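22 May 2024
By Jhosep Nina, Furnishings and Supplies Review
Reading time: 6 minutes

Product review: Vorov table lamp with outlet base

The Vorov is a small table lamp intended for desks, craft tables and bedside use. It combines a fabric drum shade, a slim metal stem and a round wooden base with an outlet panel set into the front. This review covers its use on a shared activity table, where it was assessed for light quality, stability, ease of operation and suitability for work with color.

The lamp was purchased at the regular retail price of $40. Neither the manufacturer nor the retailer was informed that a review was planned.

Assembly and first use

The lamp arrives in two parts, with the shade packed separately from the stem and base. The shade fits over the socket and is held by a threaded ring. Assembly took 6 minutes, including removal of the packing material, and required no tools. The printed instructions are brief but sufficient. A bulb is not included, and the packaging states this only on the underside of the box. Buyers should plan for it.

Reviewers fitted a warm white LED bulb of moderate output. The ring should be tightened by hand only, as the threads are plastic and will strip under force.

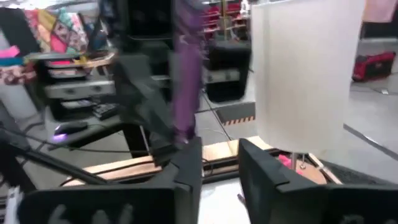

The Vorov lamp, with its white fabric shade, round wooden base and pull chain.

Shade and light quality

The shade is the strongest feature of the product. It spreads the light evenly and hides the bulb completely from a seated position. The fabric has one vertical seam, and placing it toward the wall is recommended where appearance matters. Dust settles on the upper rim and can be removed with a dry brush. The fabric should not be washed.

With a warm bulb, the light is comfortable for reading and general table work. It is less suitable for matching colors. Yellow and green crayons were harder to tell apart in the evening under the warm bulb than in daylight, and pale yellow on white paper was difficult to see at all. Changing to a neutral white bulb corrected most of this. Departments that intend to use the lamp for drawing or sorting activities should order neutral bulbs at the outset.

The lamp is not a task light. The stem does not bend and the shade does not tilt, so the brightest area falls close to the base. A person working at the far side of a wide table will still depend on the ceiling lights.

Operation

The lamp is switched by a pull chain that hangs beside the stem. The chain is thin, with a small metal end that is easy to find by touch. The switch has a firm action and requires a straight downward pull. When pulled at an angle, the chain rubs against the lower edge of the shade, and the lamp may shift slightly on a smooth surface.

Placement on a shared table

On a glossy white tabletop the lamp performed well, although reflected light was noticeable from some seats. The best position was toward the left rear of the table, with the bins to its right and the front left open for drawing. 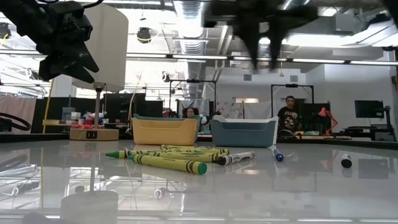
Storage bins with a lowered front rim are a good match for this arrangement, because supplies can be reached without lifting anything over the lamp cord. Tall bins placed directly beside the shade block a good deal of the light and should be moved back or to one side.

The base is heavy enough for ordinary use. It did not tip when bumped at table height, but a hard tug on the cord will move it. The cord should be run behind the table and secured with a clip. Octavio Ñahui, who managed the evening sessions, also asked that the outlet panel face forward at all times so that chargers could be removed without turning the lamp.

Comparison

The Jeltus desk lamp, priced at $50, offers an adjustable arm and is the better choice for close work. It has no outlet and occupies more of the table when extended.

Rating and recommendation

The Vorov is recommended for shared tables, reading corners and reception areas. It is not recommended as the only light source for detailed color work. One point was deducted for the fixed shade and the plastic ring.

Overall rating: 4 out of 5

Contact the reviews desk | Copyright 2024 Furnishings and Supplies Review | Back to top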